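十月的信写晚了,先说声抱歉。上一封信里我随口提了一句“最近在学着认木头”,没想到回信比平时多出一大截,有人问我是不是要改行做木匠(没有!我连书架都装歪过),也有人直接把家里的餐桌、床头柜、奶奶的缝纫机台面拍给我,让我猜是什么木。我一个都没猜准。所以这封信干脆就聊木纹吧,聊得散一点,你们泡杯茶慢慢看。

起因是我搬了一次家。新住处楼下有一间叫 Sellent 的旧家具铺,门脸很窄,进去以后却越走越深,桌子椅子一路堆到后院。我本来只想买一把餐椅,结果在里面站了一个下午,光看桌面了。以前我买家具只看尺寸和价钱,颜色差不多就行,从来没有低头认真看过那些线条。那天下午的光从后门斜着进来,一张张桌面挨个亮起来,有的纹路细得像梳子梳过,有的大开大合,像小时候在地理书上见过的等高线。我当时就想,完了,又要掉进一个坑里了。

铺子里管修补的是 Manju Dubey,她说话很快,手更快,一边拿砂纸磨椅子腿一边回答我的傻问题。我问她为什么同一块板子,上半截的纹是直的,下半截就拐弯了。她放下砂纸,从墙角拎了一截没加工的木头给我看端面,一圈一圈的年轮,然后拿手掌比划:刀从正中间过,切出来的线就直、就密;刀往边上偏,擦着年轮过去,线就会拱起来,拱成一座一座小山。行话一个叫径切,一个叫弦切。我念叨了一路,回家还是记反了。

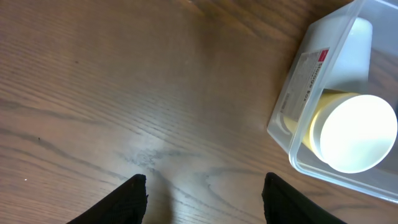

上半截的线又直又密,往下就弯成大弧,靠下还有一团深色,像个节疤。

我最喜欢的就是节疤。按 Manju 的说法,那是树枝从树干里长出来的地方,树干一年年加粗,把枝子的根部包进去,周围的纤维只好绕着走,于是就有了漩涡。早些年做家具的人嫌它,要把板子翻过来用,或者干脆锯掉,现在倒有人专门挑带疤的,还肯加钱。我问她自己喜欢哪种,她想了想说喜欢好刨的。

说到这里要泼一点冷水。木纹好看,不等于就是整块的木头。很多老桌子是在便宜的木料外面贴了一层薄木皮,新一点的桌子,纹路还可能是印上去的。怎么看呢?我学到的笨办法是蹲下去,看桌子的边和角。实木的话,桌面的线走到边上会翻过去,在侧面变成另一副样子,能接得上;贴皮的,边上常有一道细细的接缝;印的呢,多看一会儿会看到同一个图案又来了一遍,像墙纸。光看照片我是一概不敢断言的,你们发来的那些图我看了又看,最后还是只能回一句“真好看”。请原谅我。

再强调一下,我对贴皮没有偏见。我自己最后买的就是一张贴皮的小方桌,宽 60 厘米,放在窗边刚刚好,吃饭写信都在上面。Manju 说老的木皮切得比现在厚,轻轻打磨一两回没有问题,再多就要见底了。我听完立刻打消了自己动手翻新的念头。

那平时怎么照顾呢?好几位读者都问到了,我把自己记在本子上的抄过来,不算专业,大家参考着用。

擦桌子顺着纹路擦,布拧干,拧到滴不出水。洒了汤马上吸掉,别来回抹。热锅一定垫东西,这一条我是交过学费的,旧家那张桌子上至今留着一个白圈,像月亮。

上了漆的桌面基本不用打蜡,尘土擦掉就很亮了。只上过油的那种,摸起来涩了就补一次,薄薄一层,过 10 分钟把多余的擦干净。我在 Tekov 买过一罐木蜡油,味道有点像核桃,打开窗晾了一夜才散,家里有猫的朋友要留心。

还有太阳。木头晒久了会变色,有的变浅,有的反而发红,桌上长年压着一块垫子,揭开来底下就是另一张桌子的颜色。我现在隔一阵子就把台灯和花瓶换换位置,让它晒得匀一点,顺便也换换心情。

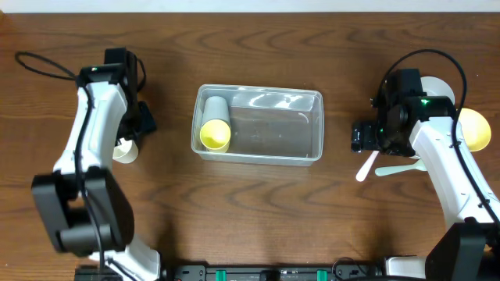

暖棕色的桌面,木纹像水波,中间是一只透明塑料盒。

回过头讲讲看木纹这件事怎么影响了我的日常,说出来有点不好意思:我现在去咖啡馆,第一件事是摸桌子。前几天跟老同学约在 Villalobos 喝东西,她在讲她换工作的事,讲得挺激动,我的手指一直在桌上沿着一条黑线走,走到杯垫底下就断了,我居然伸手把她的杯垫挪开了……她停下来看着我,问我到底有没有在听。在听的!我能复述!她的新老板姓什么我都记得。不过从那以后她每次见我,都先把桌上的东西往旁边一推,说请看,请看完再聊。

我还借了一本讲木材的旧书,401 页,睡前看,几乎每次都是看不到 2 页就睡着。书里的黑白插图倒是很耐看,全是放大了的切面,导管啊射线啊,密密麻麻,像某种织物。我看得懂的部分不多,只记住一件小事:春天长得快,那一圈颜色浅;到了夏末秋初长得慢,那一圈就窄、就深。所以一浅一深合起来才是一年。读到这一段的晚上我又爬起来,打着手电筒去数自己那张小方桌,数到一半想起来是贴皮的,而且是弦切,那些弧线根本不是这样数的。回去睡了。

通勤的时候我在听 Odeo,是一档讲手艺人的播客,最近有一集请了一位做小提琴背板的师傅,讲他怎么挑料。他说先敲,再看,敲得不好听的,花纹再漂亮也放回去。可惜那一集录音有点闷,敲木头的声音我怎么听都一样,得戴好一点的耳机。

下个月我想写写椅子,准确地说是写那把到现在还没买到的餐椅。我眼下坐的是一只搬家用的硬纸箱,里面装着书,意外地稳,就是坐久了会往一边陷。谁家有舒服又不占地方的椅子,回信告诉我牌子也行,拍给我看看也行,顺便把桌面也拍进来吧,我还想看。

对了,上次有人问铺子几点开门,我去问过了,上午十点以后都有人,中午会关一会儿,门上挂个小牌子,敲两下也许有人应。

分享 60
评论 10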